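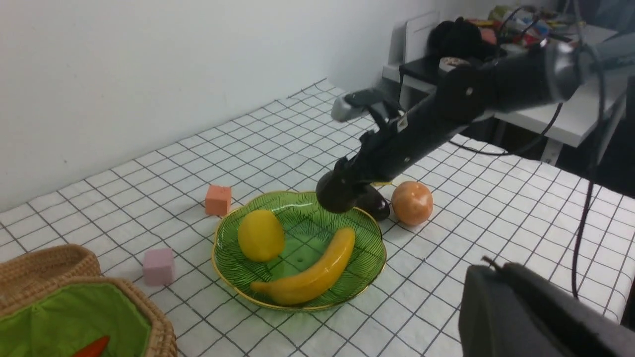
*Artificial lemon and banana on a green glass plate*

# Swifts screaming past our new boxes but not going in. Do I move them?

**Noman Zaidi**
Kastbridge, joined in July

Hello all! I am completely swift-mad as of this summer and need some help from people who know what they're doing. We put two boxes up under the eaves on the north-east side of the house, 6 metres off the ground by my tape measure, and for the past couple of weeks there's been a gang of swifts tearing down our road every evening at roof height. They are unbelievable. I've burnt two dinners watching them.

Yesterday at 8.40pm one came right up to the left-hand box, clung on underneath for a second and then shot off again. I nearly fell off my chair! But none of them has gone in, as far as I can tell, and my brother-in-law thinks the boxes are facing the wrong way and should go round to the front, where there's more open sky. The front gets full sun from lunchtime onwards, though, and there's a telephone wire running straight across.

So do I move them now, leave them, or wait till winter? And is it worth playing calls this late in the season? I've got an old speaker I could hang out of the bathroom window. Also there's a house sparrow taking an interest in the right-hand box and I don't know if I should be pleased or worried.

---

**ulov3396**

Leave them where they are! What you saw is called banging and it's brilliant news. Those are mostly young birds that aren't breeding this year, flying round checking out holes for next summer. They brush or grab at the entrance to find out if anybody's at home. If there's a pair inside they get screamed at, and if there isn't they may come back and have a proper look.

Please don't go up a ladder and shift anything while they're doing this. They remember places, so if you move the box you're starting again from nothing. North-east is a good side. Full afternoon sun on a wooden box can cook chicks, so I'd be much more worried about the front of your house than the back.

Ours in Jornholm took four summers. Four! First year nothing, second year banging, third year one bird roosting in August, and then the year after that a pair with two chicks and I cried on the landing. We've got 16 boxes on our terrace now, all the neighbours joined in, and the noise in June is fantastic.

---

**Afridi**

sparrows are fine, they need houses as well. put another box up

---

**M. from the allotments**

Agree with leaving them. To answer the bit about calls: yes, it's still worth doing in July, while the young ones are prospecting. Play them early morning for an hour or so and again in the evening when you see the birds about. Get the speaker as close to the entrance as you can manage — a bathroom window round the corner will pull them to the wrong bit of wall. I did exactly that my first year and had swifts banging on the overflow pipe.

Keep the volume sensible. You want it loud enough to carry over the road, and no louder than the neighbours can put up with. Have a word with them first. Mine at number 259 was grumpy about it until she saw one go under the tiles, and now she texts me when they arrive in May.

Turn it off once they've gone, which could be any day from the end of the month. Then leave the boxes up all winter and start the calls again in early May.

On the sparrow, if it does nest in the right-hand box, let it get on with it. Some people block the entrances until the swifts are back, but you have to be very prompt about unblocking, and I'd sooner have sparrows than forget.

---

**Noman Zaidi**

Thank you so much, this is wonderful! I'd never heard of banging. Boxes are staying put and I've told my brother-in-law. I'm going to get a longer cable for the speaker tomorrow, and have a look for somewhere to fit a sparrow box on the shed side. Three of them went past the left one again tonight — so close I could hear their wings!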